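Betreff: Re: [Stisero-Liste] Ladeleistung bricht nach Pass-Abfahrt ein
Liste: Stisero-Technik

Hallo zusammen,

ich hatte zugesagt, die Messwerte vom Wochenende nachzureichen. Das Zitat der Ausgangsfrage habe ich stehen lassen, damit der Zusammenhang im Archiv erhalten bleibt.

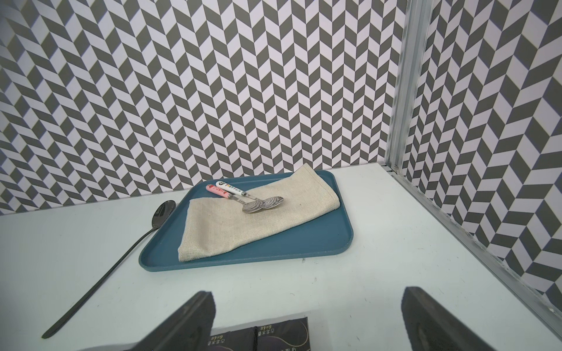
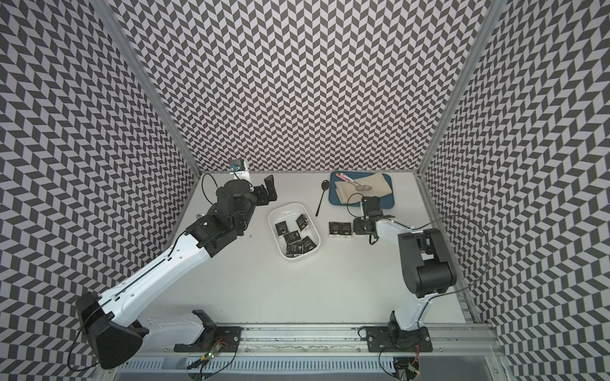
Löffel auf der Leinenserviette; zweites Bild: der weiße Tisch zwischen den Zickzackwänden.

Am Donnerstag schrieb ein Listenmitglied:

> Fahrzeug ist ein Stisero Roadster, erste Serie, mit dem kleinen
> Akku. Nach der Abfahrt vom Pass an die Säule in Silach gefahren,
> Ladestand 18 Prozent. Die Säule gibt kurz die volle Leistung und
> regelt dann auf 7 kW herunter. Keine Meldung im Display. Nach einer
> Pause das gleiche Bild.
> Verdacht der Werkstatt: Ladegerät defekt. Kann das jemand
> bestätigen, bevor ich das Teil bestelle?

Das Ladegerät würde ich vorerst nicht bestellen. Bei Gleichstrom ist das Bordladegerät am Ladevorgang nicht beteiligt, es wird umgangen. Ein Defekt dort müsste sich an der Wallbox zeigen, und von der Wallbox steht in der Anfrage nichts. Bitte das zuerst prüfen.

Wahrscheinlicher ist die Temperaturbegrenzung. Die erste Serie hat nur einen Kühlkreis für Akku und Leistungselektronik. Auf einer langen Abfahrt mit starker Rekuperation heizt sich der Wechselrichter auf und gibt die Wärme an denselben Kreis ab. Die Pumpe läuft nach dem Abstellen zwar nach, aber nur auf kleiner Stufe. Das Steuergerät begrenzt dann den Strom, ohne eine Meldung abzusetzen. Im Fehlerspeicher steht in diesem Fall ebenfalls nichts, es handelt sich aus Sicht des Steuergeräts um Normalbetrieb.

Ich habe die Strecke mit meinem Wagen nachgefahren und über die Diagnosebuchse mitgeschrieben. Insgesamt 1.823 Datensätze, Roddaten auf Anfrage per Mail. Auszug:

Stufe Rekuperation: hoch
Ladestand bei Ankunft: 18 Prozent
Ladeleistung nach Einregelung: 7 kW

Wiederholung mit niedriger Rekuperationsstufe und mehr Einsatz der Betriebsbremse: keine Begrenzung, die Ladekurve verläuft normal und fällt erst bei 80 Prozent deutlich ab. Gleiche Säule, gleiches Kabel, vergleichbare Außentemperatur.

Drei Punkte zur Eingrenzung:

1. Kühlmittelstand bei kaltem Motor kontrollieren. Der Ausgleichsbehälter sitzt beim Roadster hinter der Verkleidung vorn rechts und wird bei der Inspektion gern übersehen.
2. Pumpe im Stellgliedtest ansteuern. Sie muss auf beiden Stufen hörbar laufen - bei meinem Wagen war die hohe Stufe ausgefallen, bevor die Pumpe getauscht wurde.
3. Softwarestand auslesen. Die Nachlaufsteuerung wurde später geändert, der alte Stand schaltet zu früh ab.

Zur Pumpe: Das Originalteil ist derzeit nicht lieferbar. Die Ausführung von Marnness passt mechanisch, der Stecker hat aber eine andere Kodierung. Mit dem Adapter von Mackay läuft sie bei mir seit Januar ohne Auffälligkeiten. Beim Entlüften unbedingt die Reihenfolge aus dem Werkstatthandbuch einhalten, sonst bleibt Luft im oberen Bogen stehen.

Offen ist für mich noch, ob die zweite Serie mit getrenntem Kreis das gleiche Verhalten zeigt. Wer einen solchen Wagen fährt und mitschreiben kann, bitte die Werte an die Liste.

Gruß aus der Werkstatt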